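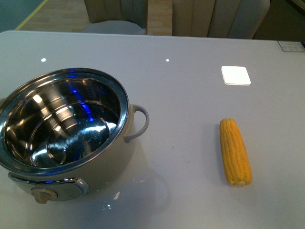
Welik small electric cooking pot: three months in a bedsit kitchen

Posted 2021-02-22 by Nneka Effiong

I moved into a studio flat in December with a sink, a fridge and one working ring on the hob. The landlord said the other ring would be fixed. I bought an electric pot in the meantime and I have used it most days. The first one I bought was a Lastel, which went back, and the one I kept is the Welik. This review is mostly of the Welik, with a bit on the Lastel at the end for anyone choosing between them.

What you get

The box had the pot, a glass lid, a mains lead and a folded sheet of instructions. There is no steaming basket. The seller's page showed one, but in small print it was sold separately, so check before you order if you want it. I paid 25 pounds, plus postage.

The lead is short. In my kitchen the only free socket is behind the bread bin, and the pot has to live within arm's length of it. An extension lead is a bad idea with anything that heats, so measure your worktop first.

Controls

One knob, no timer, no screen. Turn it one way for low and further for high. The markings are small and I had to learn them by feel. I prefer this to buttons because there is nothing to set wrong, but it does mean you have to be in the room. If you want to put rice on and go out, buy a proper rice cooker.

It cuts out if it boils dry. I found this out with a pan of lentils I had forgotten, and it came back on once it had cooled and I had added water. The lentils were not worth saving.

Cooking

Soup is what it does best. Onions soften nicely on low with the lid on, then you add stock and turn it up. Two bowls is a sensible amount. You can get three out of it, but then it spits when it boils and you will be wiping down the wall.

Pasta is fine if you use short shapes. Spaghetti has to be snapped, and it still sticks up out of the water for the first minute. Put the lid on to bring the water up and take it off as soon as the pasta goes in, otherwise the foam lifts the lid and runs down the side.

Rice took me several goes. The high setting is too fierce and catches on the bottom. What works is to bring it to the boil, turn straight down to low, leave it with the lid on until the water has gone, then switch off and leave it alone for ten minutes. I weigh out 80 grams of rice a person.

Porridge is good but needs stirring the whole time. Eggs are easy. Frying is poor -- the heat is all in the middle, and anything at the edge stays pale while the centre burns. I tried sausages once and finished them in a friend's oven.

Cleaning

This is the part I like least. The heating part is built in, so you can't put the pot in the dishwasher or sink it in the washing-up bowl. You have to fill it with hot soapy water, wipe it round and tip it out, keeping the socket dry. Burnt rice wants an overnight soak. White marks from hard water come off with a spoonful of vinegar and some warm water.

Dry it properly before you put it away. I left a little water in the bottom over a weekend and got a faint brown ring, which took some scrubbing.

Running cost

I borrowed a plug-in meter from Maham Ansari, who lives upstairs, and left it on for a month. It showed very little for soup and rather more for anything boiled on high with the lid off. Keep the lid on where you can. I haven't noticed a change in my bill either way.

The Lastel

The Lastel was cheaper and had a non-stick coating, which made it much easier to clean. It also had a loose lid that rattled, and a knob that slipped, so that low was sometimes off. Gilani Homewares in Marville took it back without any fuss and swapped it for the Welik. I paid the difference at the till.

The seller's page had 311 reviews of the Welik when I looked. A good number complained about the handle getting hot. Mine gets warm after a long simmer and I use a tea towel to be on the safe side, but I have never burned myself on it.

Would I buy it again

For one person, or 2 people who don't eat much, yes. For a family, no, it is too small and you would be cooking in batches. It suits students, caravans, and anyone waiting on a landlord.

Good: quick to heat, simple knob, cuts out when dry.
Bad: short lead, awkward to wash, no use for frying.

Update: the ring on the hob has now been mended. I still make soup in the Welik and use the hob for everything fried.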